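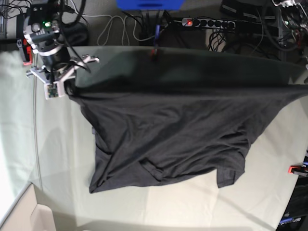

A dark grey tee on the table, one corner lifted, creases still to be smoothed.

T-shirt folding, the quick way

I love a drawer full of neatly folded tees, and a table makes the job so much nicer than the bed! You get a firm surface, your back stays straight and the wrinkles have nowhere to hide.

Start with the corners. Pick up one edge, pull it gently until the long creases relax, then lay it down and do the next. Check the hem too – it loves to double under itself, and a rolled hem in the drawer comes out as a rolled hem on Saturday.

Sleeves come next. Smooth them out to the sides, fold each side of the shirt into the middle, tuck the sleeves back and fold up from the bottom in thirds. Done!

A few extras:

Dark colours show every bit of lint, so wipe the table first.

Fold tees within 2 hours of bringing them in off the line and you'll hardly ever need the iron.

Stand them upright in the drawer, like files. I fit 12 where I used to squeeze in seven or eight (mine is the narrow Gudeta drawer, a real favourite).

Keep a cardboard box handy for anything you haven't worn since July. Mine fills up faster than I'd like to admit.

Next up: fitted sheets – wish me luck!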